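Home & Kitchen > Guides > Set-up

Section 6. Hanging the paper (Cusier paste-the-wall range)

Read it all first. Takes 10 minutes.

1. Check batch no. on every roll. Must match. Ours was 1309.
2. Plumb line from the corner. Don't trust the corner itself.
3. Paste the wall, one drop at a time, bit wider than the paper.
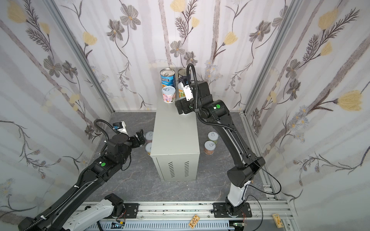
4. Top edge first, leave some spare for trimming. Smooth down and out.
5. Line up the pattern at eye level. Any drift goes at the bottom.

NOTE: pattern repeat is on the label. Buy one roll extra, Fikcombe can't always match a batch later.

CAUTION: power off at the mains before papering round sockets. Off, and checked.

6. Where paper meets a worktop, crease with a blunt edge, then cut. New blade every drop. Old ones tear teh paper.
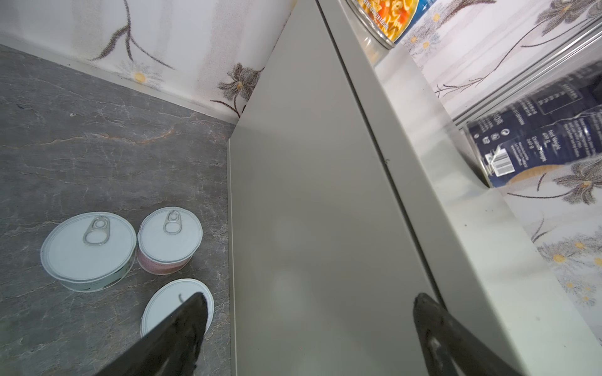 Page 99

7. Wipe paste off straight away, damp sponge, no scrubbing.
8. Seams lifting? Little paste on a small brush, press, leave it overnight.

Heating low untill dry. Queries to Noelia Requena, mornings only.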